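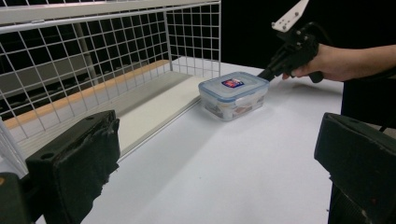

## 3. Shelf space as a cost

Growers who raise seedlings indoors like to talk about light. They will talk about it for an hour, with charts. They talk much less about where the trays go, and the growers' published budgets follow the same habit: lamps get a page, shelving gets a line, and the line usually says "misc." We spent 17 weeks at two small indoor nurseries, Gorka and Dogar, trying to find out what was hiding in that line.

Both sites grew lettuce and basil starts for sale to market gardeners. Gorka had moved into a former carpet showroom and had more floor than it knew what to do with. Dogar worked out of the back half of a bakery and had the opposite problem. Each kept a log of labor minutes per tray, broken down into seeding, watering, moving and "other." We had asked them to keep "other" small. By the second week of April it was the largest category at Dogar, and we added a fifth heading, "looking for things," which the staff adopted with some enthusiasm.

Our starting guess was that the crowded site would lose more time to moving trays. It did, but by less than we expected. Dogar's growers moved trays often and over short distances. Gorka's moved them seldom and then walked the length of a carpet showroom to do it. Once walking was charged to the tray that caused it, most of the gap between the sites went away — as did much of Gorka's confidence in its floor plan.

Open shelving complicates the picture further. Light wire mesh of the general type shown in Figure 2 is cheap, lets air through and can be shifted by one person, so it was shifted by one person, frequently, and seldom back. We recorded each change of layout at both sites. The logs show a rise in "looking for things" on the day after a change and a return to normal within 3 days, except where a second change came first. Watering time did not respond to layout at all. We had a paragraph prepared on why it would.

For the cost model in Section 4 we treat shelf space as rent plus handling, with handling charged at the wage of whoever did it. A batch is fixed at 600 trays. We leave out the hours of the Wikley delivery driver, who helped at Gorka without being asked and declined to fill in a log. We also leave out the planning software, Pluvine, which both nurseries paid for and neither had opened after the first month. Its subscription appears under overhead, next to the bakery's share of the water bill.

One entry needed a ruling. Ya-wen Lam, who coded the logs, found a full afternoon at Dogar recorded as "moving" with no trays listed. The growers had been moving flour. We kept the minutes and put them under "other."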